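Gripper Trials, Bench 2: Wrist Camera Gallery
Posted 15 March 2019 | Category: End effectors | 1 photo

Two parallel grippers, the Nornov and the Jutow, were run on the same arm at the Holanda workshop. Each was given 157 pick attempts on flat and low-profile items. Camera position, approach speed and controller settings were left alone between runs. Lighting was the normal ceiling lighting, with no shades or diffusers.

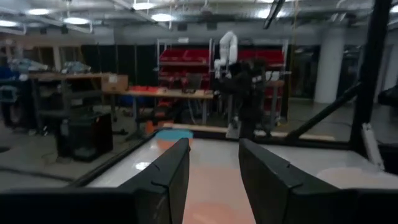 View from the wrist camera. Dark gray fingers, light-blue flat item near the far side of the white tabletop.

Notes on the view
The fingers take up the lower center of the picture at all times. The gap between them is the only direct line of sight to the grasp point, so finger width matters for the camera as well as for the grip.
The glossy tabletop returns the ceiling lights as bright streaks. Exposure was fixed at the start of each run. Auto exposure was tried first and dropped.
Shelving with red bins and a second work area are visible past the table. The detector was cropped to the tabletop for scoring.

Notes on the runs
Flat items were the hardest class for both grippers. Most misses were fingertips landing short of the rim.
Controller was a Joltix unit, firmware unchanged throughout. One run was restarted after 74 attempts when the wrist cable worked free at the connector.
Finger pads were wiped every 15 picks.

Still to do: repeat the flat class with a matte mat on the table. Planned for July.

Back to galleries | Next: Cable routing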